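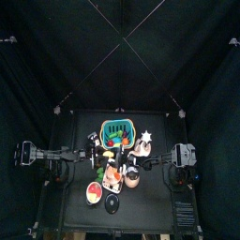 数珠の材料と、使う人の考えについて
課題研究報告書
シャンティ・シェイク(Shanthi Sheikh)
提出日 25/3/10

1 はじめに

私の祖母は、毎朝、木の実で作った数珠を手に持ってお経を読んでいました。日本に来てから、お寺の売店や仏具の店で、いろいろな色の数珠を見ました。水晶、めのう、黒檀、菩提樹の実、珊瑚などです。祖母の数珠は茶色で、少しつやがありましたが、値段の高いものではなかったと思います。それで、材料の違いに宗教的な意味があるのか、それとも好みや値段の問題なのかを知りたくなり、この研究を始めました。

対象は、腕輪の形のものも含めて、お参りや法事のときに使う数珠です。首飾りとして売られている品物は入れていません。

2 調べる方法

はじめに、図書館で数珠についての本を読み、用語をノートにまとめました。「主玉」「親玉」「房」などの言葉は、私には読み方も難しかったので、先生に確認していただきました。

次に、ヘッティアラッチ数珠店(Hettiarachchi)で、お店の方に話を聞きました。この店では、玉を通す糸が古くなった数珠の修理もしています。一番安い腕輪の形の数珠は300円、私が実際に買った菩提樹の実の数珠は2000円でした。

最後に、リンドブリッジ仏教会館(Rindbridge)の朝の集まりに来た16人に、短いアンケートをお願いしました。質問は「今の数珠をどうやって手に入れましたか」と「その材料を選んだ理由は何ですか」の2つです。答えはカランス(Kalance)という集計ソフトに入力しました。
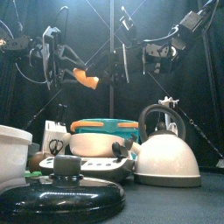 3 本からわかったこと

正式な数珠の主玉は108個であると説明されることが多いです。これは煩悩の数だと言われます。しかし、ふだん使う短い数珠では、玉の数は少なくなります。また、宗派によって形や持ち方が違いますので、一つの説明だけで全部を理解することはできません。

材料については、経典の中に、木の実や水晶などの功徳を比べて書いてある部分があります。菩提樹の名前がついた実は、釈迦が悟りを開いた木を思い出させるため、昔から大切にされてきました。ただし、「菩提子」という名前で売られている実は、インドボダイジュとは別の植物の種であることが多いそうです。私はこのことを知らなかったので、とても驚きました。祖母の数珠も、何の実だったのか、今はわからなくなりました。

4 聞き取りの結果

店の方のお話では、初めて買うお客さんは、材料より先に「男性用か女性用か」を聞くことが多いそうです。その次に房の色を見ます。石の意味を詳しく聞くのは、腕輪の形を買う若い人が多いとのことでした。

アンケートでは、家族からもらったという答えが一番多く、自分で選んで買ったという答えはそれより少なかったです。選んだ理由には、「軽いから」「手が冷たくならないから」「母と同じ木だから」などがありました。宗教的な意味を理由に書いた人もいましたが、その人も「あとから本で知った」と書き加えていました。

一人の方は、ご主人の数珠の玉を使って、自分の数珠を作り直してもらったと話してくださいました。玉の大きさがそろわないので、間に小さい玉を入れたそうです。私はこの話をうまく分類できなかったので、表には入れず、ここに書きます。

5 考察

研究の前、私は、材料ごとに決まった意味があり、人はその意味で数珠を選ぶと予想していました。今回の答えを見ますと、もらった相手や、手に持ったときの感じのほうが、理由としてよく書かれていました。意味は、長く使っている間に少しずつ知っていくもののようです。

しかし、答えてくださった方は全員、同じ集まりに通っている人です。ほかの宗派や、家に仏壇がない人では、違う結果になるかもしれません。また、質問の中の「選んだ」という言葉は、もらった人には答えにくかったと思います。「使い続けている理由」と聞くべきでした。

6 これからの課題

六月に、ジョヌドン(Jonudon)地区の寺でも同じアンケートをお願いする予定です。そのときは質問の言葉を直し、糸の修理をしたことがあるかどうかも聞きたいです。修理の話は店でたくさん聞きましたが、今回は使う人の側から調べることができませんでした。 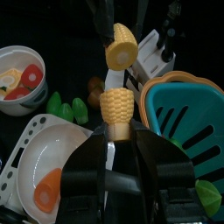

図3 おもちゃのトウモロコシとグリッパー

謝辞

お忙しい中、質問に答えてくださった数珠店の方、会館の皆様、日本語を直してくださった先生に、心からお礼を申し上げます。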